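Can a machine tidy the hall table yet?

Readers keep asking when a robot will take over the small jobs at home, so Ignacio Mercado spent Sunday going through the results from Tilteck. Its team ran 200 attempts at one chore in simulation: clear the odds and ends off a table and put the phone in a bowl. The arm managed the phone well enough, but 53 attempts still ended in a drop or a time-out.
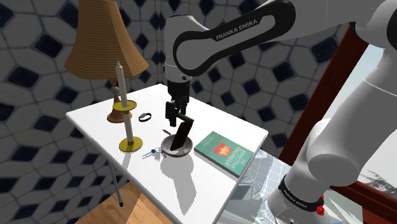 Keys were worse – they lie flat and slide about when touched. Mercado's view is that a patient arm could do this sort of work at a packing bench within 7 years, and that homes will take longer. Tilteck plans to repeat the test on a real table in October. We will print the scores when we have them.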